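Naseck Remittance Diary Notes – read me first

Welcome, and thank you for taking the time to open this file before the spreadsheets! What you have is a small set of notes on how people working away from home send money back to their families, put together from diaries kept in Hikcombe and Trelton through April.

There are 63 diaries and 600 transfers in all. Each row is one transfer, with the amount sent, the fee paid, the exchange rate offered at the counter or in the app, and the sender's own words on why they picked that service.
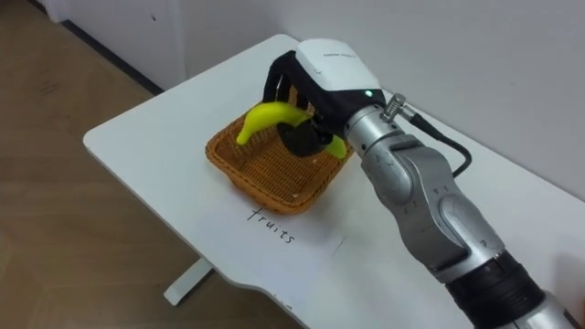
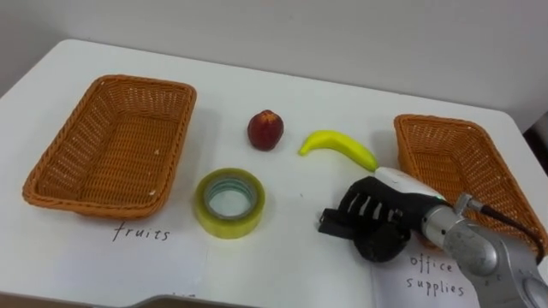
Written and kept up by the Naseck household money desk
Last updated August 30, 2024

Files

transfers.csv – the main table, one row per transfer
diaries.csv – one row per person, with age band and how they are paid
notes.txt – the free comments, lightly tidied for spelling

A few things to know before you start adding things up. Amounts are in the currency the sender paid with, and fees are kept in their own column (please don't add them twice, as we once did). Where a person sent money through a friend traveling home, the fee is blank and should stay blank. The Tveit diaries came to us on paper and were typed in by hand, so 20 transfers have no exchange rate – those are marked "missing" and you may want to leave them out of any work on rates.

Names, employers and account details were taken out before anything was saved. You are welcome to use the notes for teaching and research, and if you spot a slip in the numbers, do write and tell us which row it is in.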